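May, workshop notebook, bench by the window

Spent most of today on the fruit. Lutfa wants the play-shop set sorted before the Drenosance people come for it, and I said I'd do the checking because I like the fruit (I do, sorry Angus). The whole lot came over from Imrie in one carton, reference 2182 on the docket, and the docket says 48 pieces. I haven't been through all of them yet. Did the paperwork first, then got distracted by the grapes.

About the grapes. The glossy beads look great but I still worry about how they're held on. I gave the bunch a good tug this morning and nothing came off, then rolled it around in my hand for a bit, and the leaf end is the part that feels weakest to me. Blandine thinks a dab of glue where the leaf goes on would do it. I'd want to try that on one bunch and leave it overnight before we do the rest - last time we glued in a hurry the leaves went cloudy.

After lunch I tried the blue basket for the shop counter. Apples and the orange go in nicely and stay put, and you can still see the colors through the mesh, so a kid can point at the one they want.
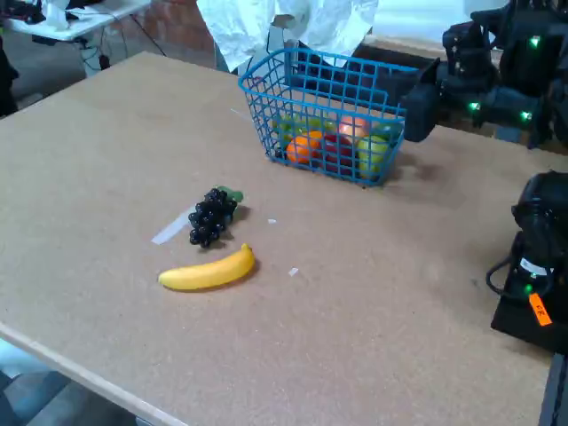

Blue basket with apples and orange in, grapes and banana still out on the board.

I left the banana out on purpose. It goes in if you stand it up, but then it leans on the apples and the whole thing looks like a lunch bag. Maybe bananas and grapes get a flat tray of their own? Jucélia said she saw shallow ones at Hasen for 395 a box, and I told her to hold off until I know how many we need.

Colors: the dark red apple is my favorite, and the pinkish-peach one is the one I'd swap if anybody asks. Two people have now called it a peach. Hatsue says leave it, kids will call it whatever they like, and she's probably right, but I'm writing it down anyway.

Still to do:
Finish the count against the docket
Glue test on one bunch, 4 drops and no more
Wipe down the board, pull up that strip of tape
Ask Lutfa if the price tags go on the basket or on the fruit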